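Guides > Home Library > Tedari Catalog Setup > Section 2: Adding your books

Section 2: Adding your books

Now for the fun part! Your Tedari account is ready, your shelves have names, and it's time to get some books into them. Start with one small shelf - cookbooks are great for this - and save the big bookcase for when your hands know the routine.

1. Open the Add screen and pick the shelf you're working on. Everything you enter goes there until you change it.

2. Take down a few books at a time and lay them on a table. Stacks of two or three are easy to handle and won't slide.
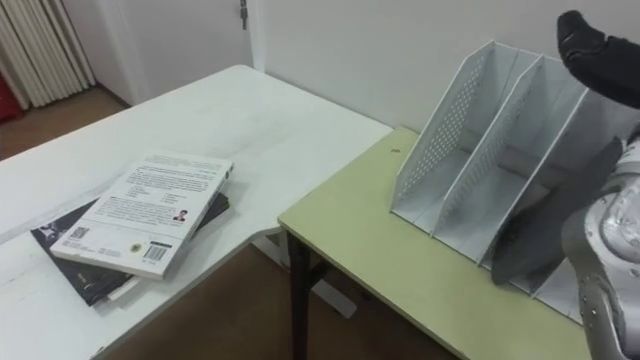

A white paperback, back cover up, on top of a thicker black one.

3. Type in the ISBN, leaving out the dashes. On most paperbacks it's on the back cover. On older hardcovers, try the copyright page.

4. Check the match. Tedari shows a title, author and year. If the year is off, tap Other Editions and scroll. I love this screen, you find out about printings you never knew existed.

5. Tap Save. The entry turns green in your shelf list.

Note: The free plan holds 400 entries. A boxed set counts as one entry unless you tap Split.

Caution: Don't change the shelf name while an entry is still open. The entry will land in Unsorted and you'll have to move it by hand.

Books with no ISBN

Anything printed before the late 1960s won't have one, and neither will family cookbooks, club yearbooks, or journals. Tap Manual Entry and fill in whatever you know. Only the title is required.

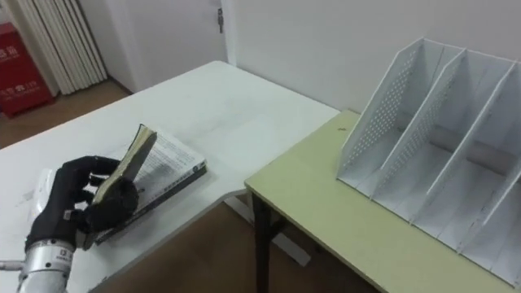 For the title of a handwritten volume, use the owner's name and the years it covers, so that a whole run of them sorts together. Put anything else in Remarks, which is fully searchable! My grandmother's recipe books are in there by dish, and I can find her plum cake in seconds.

Condition and location

6. Set the condition: Fine, Good, Worn or Repair. Repair puts the book on a separate list, handy when you sit down with the glue and the Japanese tissue.

7. Add a location code if you have more than one bookcase. Keep it short (B2 for bookcase B, shelf 2).

Caution: Never put sticky tape or price-gun labels on a cover or spine. The adhesive creeps and stains. If you want a visible code, write it on a slip of acid-free paper and tuck it inside the front cover.

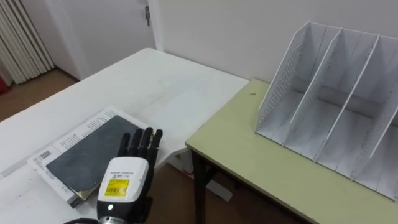 Can I catalog a book that's out on loan?
Add it the usual way, then tap Lent and type the borrower's name. It stays on its shelf in the list with a gray mark beside it until you tap Returned.

When the first shelf is finished, go to Section 3 to back up your catalog.

Comments

Keerthana Joseph
Did 147 books over a long weekend and had a blast. Splitting boxed sets is under the three-dot menu on my tablet, in case anyone else is hunting for it.

Aiguo Xue
What about two copies of the same book? Mine keeps merging them.

Loretta Halvorsen
Aiguo, turn off Combine Duplicates in Settings before you save the second one.

Last updated January 11, 2025 | Contact the guide editor | Back to top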